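Old Computers Get a Second Life at the Preda Street Workshop

If you've walked past the old Skistach building in the evening lately and wondered why the lights are still on, I can finally tell you! I went in to see for myself, and I came home with dirty fingernails and a strong urge to open up every computer I own.

The Clillov repair club has taken over the ground floor for August, and the project this time is workstations. Big ones, the heavy kind that used to sit under a desk and keep your feet warm. A design office across town was clearing them out, and the club said yes please before anybody had worked out how to get them up the front steps. There are 11 of them. I helped with two and my back has opinions about it.

The plan is to strip each tower, clean it, figure out what still works and build as many good machines as the parts will allow. The finished ones go to the Plistetti reading room, where the public computers are so slow that people bring a book to read while they log in (I have done this, it was a long book). The reading room has put up $670 for new drives and odds and ends like thermal paste and screws. Everything else has to come out of the pile.

I got there at 6:30 and they were already well into it. If you've only ever owned a laptop, the inside of a workstation is a bit of a surprise. I was expecting a mess of wires, and there's some of that, but there's also a lot of molded plastic in there just to steer the air. They call those pieces shrouds. You take the side panel off, lay the tower down, and there's this whole little landscape of ducts and slots and ledges before you get anywhere near the parts you've heard of. I could have looked at it all evening.

My first job was dust. Soft brush, small vacuum, and a can of air for the corners. You hold the fan blades still with a finger while you do it, and I was told this more than once, so I guess I looked like someone who'd forget. After that I got promoted to labels. Every part that comes out gets a strip of masking tape with the machine number on it, except the processors, which you don't put tape on, thank you, I know that now too.

The processors are what everybody gets fussy about. They're smaller than I thought they'd be, and you pick them up by the edges only. No touching the underside, no sliding them across the table, no setting them down on top of the paperwork and then picking up the paperwork. Old paste gets wiped off with alcohol and a lint-free cloth, and there was a fairly heated discussion about whether coffee filters count as lint-free. I'm staying out of that one.

Memory is easier. It clicks out, it clicks in, and if the machine beeps at you, you try it again in another slot. We had one tower that beeped through four different arrangements before it finally started up, and the cheer that went up probably annoyed the neighbors. I cheered too. I'd known that computer for maybe an hour!

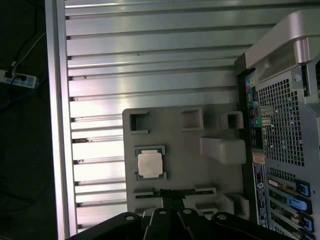 A processor resting on the gray plastic air shroud of one of the workstations, side panel off.

The hard drives have a table to themselves. The old ones don't go to the reading room at all, they're being wiped and then sent off for recycling, and the design office gets a list back with the serial numbers. It's slow and kind of dull, and the people doing it had brought the best snacks, so I spent more time over there than I needed to.

If you want to help out, the doors open at 6 p.m. and you don't have to know anything, I'm the proof. Wear sleeves that stay put and leave the bracelets at home. A decent Phillips screwdriver would be very welcome, the long thin kind if you have one, and so would small lidded jars for screws. They do not need any more monitor cables. Please, no more monitor cables, there's a whole box by the door and you can take some home with you.

Use the side entrance on Preda Street, the front one sticks. Parking is fine after the bakery closes.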